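**Feltomeck code of practice for hand-held gripper work opens for comment**

*Urkusness, July*

The Feltomeck working group has today published the draft of its code of practice for recording manual tasks with hand-held grippers. The draft runs to 66 clauses and is open for comment from laboratories, equipment makers and training providers. It was prepared jointly by Zerner and Lau, who between them have run recording rooms in Urkusness for several years.

Until now, each site has kept its own house rules. Recordings made in one room have often proved hard to use in another, and operators moving between employers have had to learn new habits each time. The draft sets out a common minimum for the layout of the work area, the handling of tools and the care of gripping surfaces. 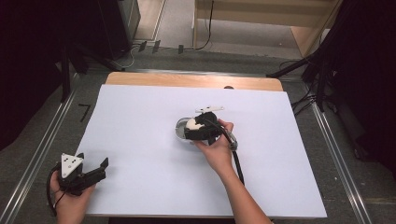

Part One deals with the work area. Only the items needed for the task should be on the work surface when recording begins, and cables should be routed so that the operator can move both arms freely. Floor marks showing the position of tables and stands should be checked at the start of each shift. No operator should record for more than 40 minutes without a break -- a limit that several respondents to the earlier consultation had asked for.

Part Two covers the grippers themselves. Finger pads are to be inspected after every 300 grasps and cleaned where dust or debris has built up. Scuffing alone is no ground for replacing a pad, but it must be noted in the tool log. Fasteners, inserts and clear shields are to be checked at the same time. A gripper with a loose part must be taken out of use until it has been repaired and signed off by a second person.

Objects chosen for grasping fall under the same part. Surface wear on an object should be recorded before the session, so that later users of the data do not mistake old marks for damage caused by the tool. 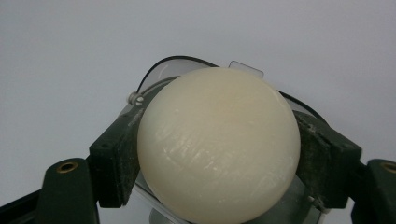 ## How to respond

Comments are invited on any clause, and should give the clause number and, where possible, a suggested wording. The consultation will remain open for 21 working days. Responses will be published in full unless the sender asks otherwise.

Zerner and Lau will apply the draft in their own recording rooms during this period, and will report on any clause that proves unworkable. Adoption of the final code will be voluntary. Sites that adopt it will be asked to carry out a yearly self-assessment and to keep the results for inspection.

Copies of the draft and the response form are available from the Feltomeck office in Urkusness.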